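I spent last Sunday making a robot move steamed buns, and I've come away with an opinion: we should stop being so snobby about remote control.

People hear that somebody is steering the arms and they feel cheated. My friend Deividas Dzene calls it puppetry. Fine, but have you tried it? My first bun took me 65 seconds and I squashed it flat. You can't feel anything through the controls, so you learn to watch the dough for that little dent — and then you stop squeezing. I could never have typed that into a program!

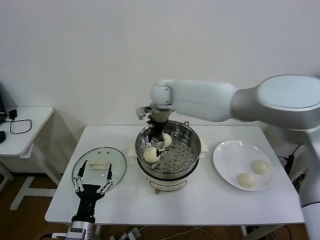
One bun in the gripper, two on the plate, lid off to the left.

The folks at Stividlow have 376 recordings of this one job now, and the ones I'd keep are the slightly messy ones, where the person hesitates over the basket or comes in from a bad angle and fixes it. A robot that only ever sees perfect grabs has no idea what to do after a poor one (same goes for my kids and parallel parking).

So yes, it's slow, and your shoulders ache, and you'll dream about buns. I'd still take an afternoon of patient showing over a month of clever code. Deividas has promised to try it himself in February, and I'm bringing the dough.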